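January 29, 2019

Slept badly and was up before six. The boiler made its knocking noise again, so I lay there working out what the new valve would cost. The man from Stosen had quoted 168 for the part and would not say what the labour was. I rang him at nine and he still would not say.

Spent the morning on the family papers. Zodwa Rampersad sent back the parish list with her corrections in pencil, most of them fair. She thinks the Tirport branch came over in May, a full year before I had it, and that the Chatzigeorgiou who signed as witness was the landlord and no relation. I have gone back to the rent book and she may be right. The sum against his name is 925, which is too much for a lodger.
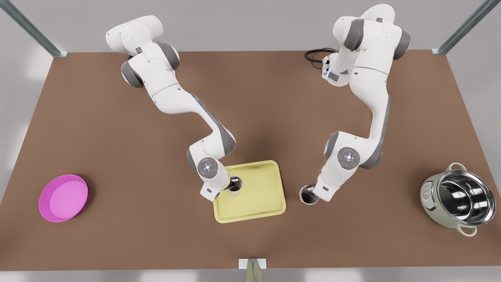 Brown table, kitchen things, two white arms. Computer-made.

Lunch was soup and the end of the loaf. Walked to the post office afterwards to send Randi Åberg her photocopies. There was a queue, and ice on the steps that had not been gritted. Came home by the canal. The water was low and very brown, and two of the moorings were empty – the blue boat has gone, and the one with the bicycles on its roof.

Typed up notes until four. The book now stands at nearly 3,170 names if I include the Numum cousins, and I have not decided whether to. Their dates come from one letter, written by a man of eighty who was by then getting his own children's birthdays wrong. I will put them in a separate table at the back and leave it at that.
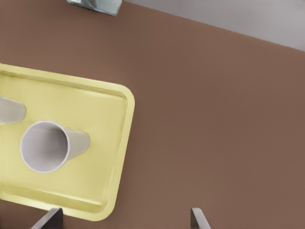

Yellow tray on the left, pale grey floor beyond the table.

Randi telephoned in the evening. Her knee is better and she wants to come down once the weather turns. She has found another box of letters in her aunt's wardrobe, tied up in bundles by year, with the early ones missing. I asked her to leave the bundles as they are.

Bed by ten. Must remember to ring about the valve again, and to put the bins out.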